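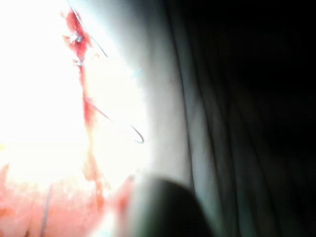

How to bottle condition a small batch of ale

Bottle conditioning means letting the beer carbonate in the bottle with a small dose of sugar. It takes an afternoon of work and a few weeks of waiting. These steps are for a 4-gallon batch of pale or amber ale that has finished fermenting.

What you need

Clean brown bottles, caps and a capper
A bottling bucket with a spigot
A siphon and tubing
A bottling wand
No-rinse sanitizer
Corn sugar and a kitchen scale
A hydrometer

Step 1. Check that fermentation is done

Take a hydrometer reading, wait two days, and take another. If the numbers match and are close to what your recipe predicts, go ahead. If the second one is lower, leave the beer alone for several more days and test again. Bottling too early can burst glass.

Step 2. Clean and sanitize

Wash the bottles with a brush and hot water. Hold each one up to a light and set aside any with a ring of residue or a chipped lip. Soak everything that will touch the beer in sanitizer for the time given on the label. Take the spigot apart first. Old beer collects behind the washer.

Step 3. Make the priming sugar

Weigh 90 grams of corn sugar. Boil it in a cup of water for five minutes, cover the pan and let it cool. This gives moderate carbonation for most ales kept at room temperature. For an English bitter, use a little less. Measure by weight, as a cup of sugar varies a lot depending on how it is packed.

Step 4. Transfer the beer

Pour the cooled syrup into the bottling bucket. Siphon the beer on top with the end of the tube lying flat along the bottom, so the beer turns slowly and mixes with the syrup. Do not splash. Stop before you reach the yeast layer. Stir once or twice, gently, with a sanitized spoon.

Step 5. Fill and cap

Push the wand to the bottom of the bottle and fill to the very top. When you lift it out, the level drops to the right height. Place a cap on each bottle as you go, then crimp them in groups of 12.

Step 6. Store

Keep the bottles upright in a dark place at 70 degrees. Open one after two weeks. If it is flat, move the rest somewhere warmer and try again a week later. Strong ales are slower. A batch bottled in December in an unheated basement may need twice as long.

Chill for a full day before serving, and pour in one steady motion, leaving the last half inch in the bottle.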